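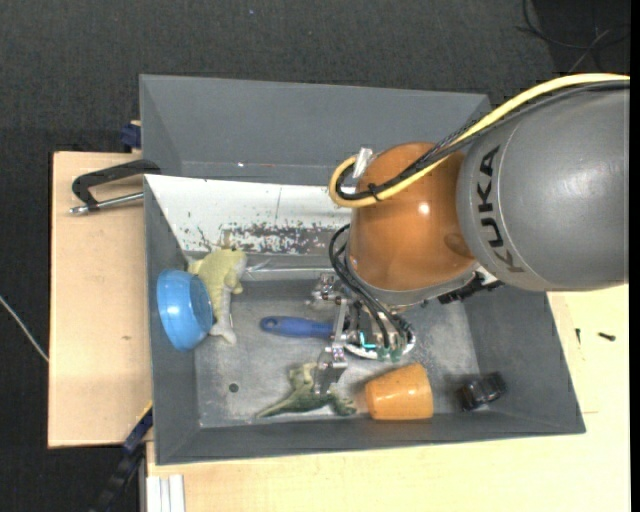

How to Test Whether a Robot Can Tidy Up a Toy Bin

Posted Sep 16, 2025 by Kartini Hartono

Every few months a friend sends me a video of a robot putting away dishes or folding a shirt and asks when they can buy one. My standard answer is "send me the uncut version." A robot that puts away one cup beautifully might spend the next ten minutes pushing a spoon into a corner, and you'd never know from the clip.

So I want to show you the test I use for the most boring chore I can think of, which is emptying a bin of mixed stuff. You can run it with a big industrial arm or a little desktop one. If you don't have any robot at all, do it by hand with kitchen tongs and one eye closed. I mean it! You'll learn a lot about why this is hard.

What you need

An arm with some kind of gripper, a bin with solid walls, a second bin next to it, and a pile of household things. I clamp the bins down. The first time I skipped that, the gripper caught the rim and the whole bin went for a walk across the table, and I had to start my notes over.

Step 1: Pick objects that annoy you

Don't fill the bin with wooden blocks. Blocks are what everybody tests with and they tell you very little about a living room. I like a bowl, a cup, a couple of toy animals and something with a long handle. A blue bowl, an orange cup and a green dinosaur make a good starter set, and the bright colors help when you're going back through your notes trying to work out which thing got dropped.

Bowls are sneaky. Sitting upright they're fine, you pinch the rim and lift. Tip one on its side against a wall and the easy grip may be gone, especially if there's something lying right up next to it. Toy animals have the opposite problem: lots of places to grab, most of them bad. Tails and legs look like handles to the software, and then the weight swings around and the toy spins out of the fingers.

Step 2: Make a mess on purpose

Dump the things in. Please don't arrange them! People tidy without noticing, and you'll end up with a nice gap around every object. You want things touching each other, lying against the walls and sitting in the corners. If one object is partly under another, leave it.

Step 3: Write down what counts

Do this before you press start, or you'll talk yourself into being generous later. My rules:

One pick is one trip from the first bin to the second.
Dropped outside either bin is a miss.
Two objects at once is a miss (lucky, but a miss).
If I have to touch anything, the round ends there.

Step 4: Run it, and run it again

I do 100 rounds with a fresh dump each time. It takes forever. You can get a feel for things in 12, but please don't brag about a robot based on 12 rounds.

On my last full test in April I used the Trekier picking software with its default settings and got 400 picks logged before lunch on the second day, then 751 by the time I quit. Keep every one of them, even the embarrassing ones. I log mine in Honstead, but a spreadsheet works just as well.

Step 5: Sort the misses

This is my favorite part, and it's where you find out what the robot is bad at. I use four piles: couldn't reach it, grabbed it wrong, lost it on the way, and didn't notice it was there. On my setup the corners were the worst by far. A gripper needs room for its own fingers, and a small dark object in a corner gives it almost none. Long tools came next, mostly because the gripper wanted to grab one end and let the rest dangle.

If most of your misses are in the corners, try a bin with more slope to the walls before you blame the software. If things are getting lost on the way, slow the arm down and look at your finger pads. Gurkier sells softer ones that I've been happy with. I tried the Skinner pads too and they wore out on me pretty fast.

So can it do the chore yet?

In a bolted-down bin, with a person nearby, pretty well. I'd trust it with parts on a shop floor, where the same few shapes show up all day. At home I'd say no for now. My kids' toy box has socks in it, and a puzzle with the pieces out, and once half a banana, and I haven't worked up the nerve to add a banana to the test.

If you run your own, write to me with your miss piles. I'm especially curious how you handle bowls, and I'm collecting ideas for round two.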